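Category: Site Visits > Tableware and Finishing

Print this page | E-mail this page

Visit to the Blackwood cutlery works, Gillia

The works opened its finishing hall to the trade on April 27, 2018. Reginald Boateng, the plant manager, led the tour, which started at the blanking press and followed the material flow to packing.

Knife blanks arrive as stainless strip. Forks and spoons are stamped in 4 stages; knives are forged in one piece, then ground. Serrations are cut after heat treatment with a profiled wheel, dressed at the start of each shift.
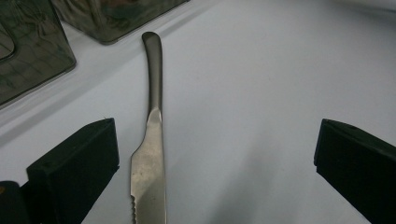
Satin handles are finished on an abrasive belt at 400 grit. Mirror handles go through two further buffing steps and cost more to inspect, as fine scratches show under the lamps. Boateng put the satin share of current orders at 69 percent.

Washing follows finishing. The line uses an alkaline bath, two rinses and a hot-air tunnel. Verna Crenshaw of Vavell asked about water spotting. The plant softens its rinse water and changes the last bath daily.

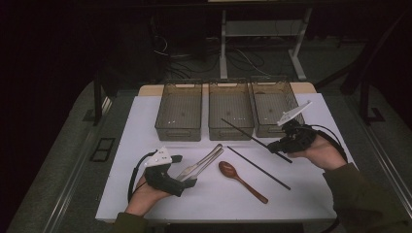
Packing is still done by hand. Each place setting is sleeved, boxed and labeled at one bench, and cartons leave by the north dock. Malcolm Hulme asked whether the forging hammers could be seen running. They were down for die changes and will be shown at the November opening.

Parking is behind the boiler house. Safety shoes are required past the press hall.

Print this page | E-mail this page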